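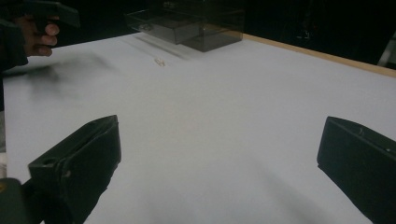

23 November 2025, bench notes, handheld grippers

Jacobus wants these called finished by the end of the month. I don't think they are. Writing down why, so that we argue about the same things next time.

Where we are: both handhelds are together, camera on each, fingers printed in black and screwed on. The idea since June has been that you do a job by hand with the pair, the cameras record it, and later the arm in the Naneck frame copies what you did. I still have doubts about the last part, but the first part at least can be tested on a table.

Job for today was the smoky clear box. Pick it up, turn it, put it down. Jacobus picked it because it is "easy, it's a box." It is also see-through, with shiny walls, and the table is white. I said so before we began and I'm saying it again in writing.

Ran 50 tries. Split between the two of us, same table, same lights, no changes to the fingers halfway through (we did that last time and the numbers were useless).

What I saw:

Closing force is all over the place. It depends on who is squeezing and how tired they are. Jacobus squeezes hard and gets a good hold, then says the gripper works. I squeeze the way I'd want a motor to squeeze and the box slides. To me that is a test of Jacobus.

The bevel on the tips is too steep for flat walls. Only the front edge touches. The pads from Aseritz were meant to fix this, but they peel at the corner and I took them off after the first 2 tries. Bare tips for everything after that.

Trigger travel is fine on mine. On the other one there is a dead spot near the end, where you pull and the fingers don't follow. Jacobus says he doesn't feel it. Checked with the trigger marked in pencil: 3 mm of pull with no finger movement at all. So it is there whether he feels it or not.

Tracking. The Msimang software draws a nice smooth line on the screen, and everybody who walks through the shop likes the line. I compared it with tape marks on the table and the start and end points didn't match. Could be my tape. Could also be that it smooths over the bits where it has lost its place, which is what I'd bet on, given how little there is on a plain white top for it to hold on to. Next time put something with a pattern on the table and run the same moves. If the line changes, we know.

Side note on the table: when both of us work from opposite ends we get in each other's view all the time. Arms, sleeves, the other gripper going past in a blur. Jacobus thinks this is good because real life is messy. I'd like one clean set first, before we go on to messy.

Jacobus Motaung's view, to be fair to him, since he'll read this: the grip was never going to be the hard part, we can swap fingers in an evening, and we should record as much as we can now and sort it later. My answer is that recordings made with a bad trigger stay recordings made with a bad trigger. I have sorted things later before. It took most of a winter and I threw out nearly all of it.

On the Cornuvness mount: leave it. The clamp holds, the screws have not moved, I have no complaints. Don't let anyone redesign it.

To do

– Strip the trigger with the dead spot. Look at the pin first, then the spring seat. Don't just bend the spring again.
– Print tips with less bevel, 2 pairs, same screw holes as now.
– Find out if the Aseritz pads peel because of the glue or because we didn't wipe the plastic. I suspect we didn't wipe it.
– Patterned sheet on the table, repeat the tape test.
– A stop on the trigger so that squeezing harder does nothing. Jacobus will hate this.
– Cardboard box of the same size, same moves, for comparison. If it goes well with cardboard and badly with the clear one, that tells us something about the box and I'll take back half of the above.

Not deleting today's recordings, but they go in the folder marked "doubtful" and they stay there until the trigger is sorted. Keys are back on the hook. Printer is out of black, so the new tips will be whatever color is left on the shelf.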